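Trusby Bamboo Board, large, with juice groove

Sold by Wivel Kitchen. Notes by Maureen Heywood.

Every maker of bamboo boards says theirs will outlast you. Trusby says so twice on the sleeve, and I have my doubts. What I will say is that this is a properly big rectangle with rounded corners and a groove all the way round, and it suits a worktop that already has a toaster and a toaster oven on it.

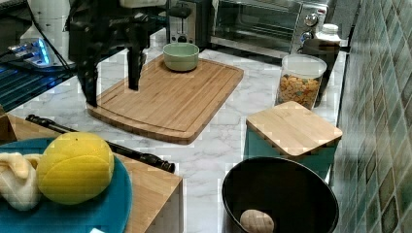 Measure first. Ours went back to the stockroom in May after two customers found it wouldn't fit their sink. The groove is meant to catch juice — it copes with a tomato, but I wouldn't trust it with a roast. "Never needs oiling" is on the sleeve too. Oil it.

The Görtz board is thicker and costs 27 more. I can't see where the money goes.

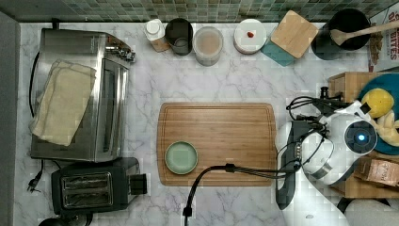 Little dishes such as the Skollska are sold separately, whatever the sleeve seems to promise. Hand wash only, and stand it on its edge to dry. Returns within 4 weeks, unused.

Share 3 | Comments 146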